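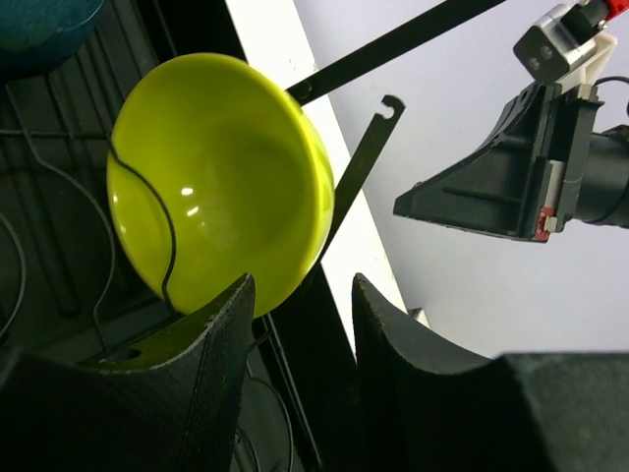 Tiltix at the dish rack, with the yellow-green bowl.

Tiltix two-arm bench unit
Order code: 491

Come and watch it face the washing-up at our Skakley open day, 8th March. Demonstrations run for 30 minutes, crockery provided – ours, so don't fret. Ryszard Sadowski drives; Larasati Simanjuntak takes the awkward questions, including price.

Places per session: 30
Arms: 2
Opinions on your stacking: none so far

Book a place | Ask for a quote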